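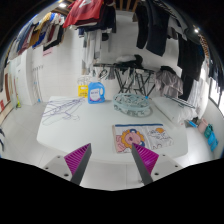
Starberg Heights Property Owners Association
Minutes of the Regular Meeting of the Board
August

Location: Clubhouse meeting room, lower level
Called to order: 6:30 p.m.
Present: President, Vice President, Secretary, two members at large, the property manager (Allby Management)
Absent: one member at large (excused)
Owners in attendance: 14

1. Quorum and agenda

The Secretary confirmed a quorum. The agenda was accepted with one change: the item on short-term rental registration was moved ahead of the road resurfacing item so that owners who had come for it could leave early.

2. Minutes of the previous meeting

Approved with one correction. In item 6, "east gate" should read "service gate." The east gate keypad was not replaced and there is no plan to replace it this year.

3. Manager's report

Occupancy. Of the 249 homes in the association, 40 are currently registered as rentals. The manager believes there are further unregistered rentals on the upper loop and is comparing public listings against the owner roll. Results will be sent to the board before the next meeting.

Gate access. The reader at the main entrance failed twice in the month, both times after heavy rain. The contractor, Rakena, resealed the housing and replaced the ribbon cable. The arm was left raised overnight on the second occasion and the guard logged vehicles by hand. The board asked whether the guard post printer could be moved off the same circuit. The manager will get a price.

Water pressure. Complaints continue from the top row of lots. Readings taken at the hydrant at the end of the upper loop were within the range given in the original engineering report, but readings at three house connections were below it. The manager suspects pressure-reducing valves that have not been serviced since construction. These are on the owner's side of the meter. A notice will go out explaining which side is whose, with a diagram.

Clubhouse. The guest laundry is open from 7 a.m. to 10 p.m.

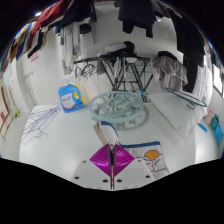 The door code for the lower level will change at the start of next month, and owners will receive the new code by email. The rear terrace drain has been cleared. The contractor recommends a larger grate, and a quote is attached to the manager's written report. Deferred to the budget meeting.

4. Short-term rental registration

The manager presented the second draft of the registration rule. Changes from the first draft:

a. The owner must supply a local contact who can reach the property within one hour. The first draft said 30 minutes, which several owners on the upper loop considered too short.
b. Parking is limited to the number of marked spaces on the lot. Overflow parking at the clubhouse is allowed only with a pass.
c. The gate code issued to guests expires at noon on the day of departure.
d. The fee is charged per property per year. The earlier proposal for a fee per booking was dropped as too hard to audit.

Owner comments. One owner asked whether stays of a full month or longer count as short-term. The manager replied that the draft uses fewer than 30 nights. Another owner objected to the rule as a whole and said the covenants already cover noise and parking. A third asked for a minimum stay. The President noted that a minimum stay would need a covenant amendment and a vote of the full membership, while registration can be adopted by the board as a rule.

There was discussion of item c. Owners who rent through agencies said that some agencies hold a single code for the season and pass it to every guest. Rakena has confirmed that the present system can store separate codes with end dates, but they must be entered at the guard post – remote entry is an added-cost module. The board agreed that item c should stay and that agencies would be given a form to send in arrivals by the week.

Motion: to publish the second draft for owner comment, with item c unchanged and the agency form attached. Moved and seconded. Carried, four in favor, one opposed.

5. Road resurfacing, phase two

Phase two covers the stretch from the clubhouse turn to the overlook. Bids were received from Gisier and from the firm that did phase one. The Gisier bid was lower, but it excludes the concrete swale on the uphill side. With the swale added at the unit rate given in their cover letter, the two bids are close.

The Vice President reported on a site walk. The asphalt is sound for most of the length. Failure is concentrated at the outside edge of the second bend, where water leaves the swale and runs under the pavement. The Vice President's view is that resurfacing without rebuilding the swale would be money wasted. Other members agreed.

The board asked the manager to get a revised bid from Gisier with the swale as a line item, a written warranty term from both bidders, and a traffic plan showing how owners above the bend will get in and out while work is under way. One lane must stay open at all times for emergency vehicles.

No vote taken.

6. View easements and tree trimming

The manager has received 19 trimming requests, most of them from lots facing the bay. Under the recorded plat, the view easement applies to the lower two rows only. Requests from outside those rows will be answered by letter and closed. For those inside, the arborist will mark trees before any cutting, and the owner of the lot where the tree stands will be given ten days to respond.

An owner asked whether the hedge along the overlook is included. The hedge is on common property and is cut twice a year under the landscaping contract. The next cut is due after the seabirds have left the slope.

7. Financial report

Operating expenses are slightly under budget for the year to date. The main variance is in guard overtime, offset by lower irrigation costs. Past-due assessments fell from the previous month. Two accounts have been referred to counsel. The reserve study update has been ordered and should be ready in time for the budget meeting.

Motion: to accept the financial report as presented. Moved and seconded. Carried unanimously.

8. Open items carried forward

Price for separate circuit at guard post – manager
Notice on pressure-reducing valves – manager
Revised bid and warranty terms, phase two – manager
Comment period on rental registration – Secretary
Letters on trimming requests – manager

9. Adjournment

The open session was adjourned at 8:20 p.m. The board then met in closed session on the two accounts noted in item 7. No action was taken in closed session.

Submitted by the Secretary. Draft until approved at the next regular meeting.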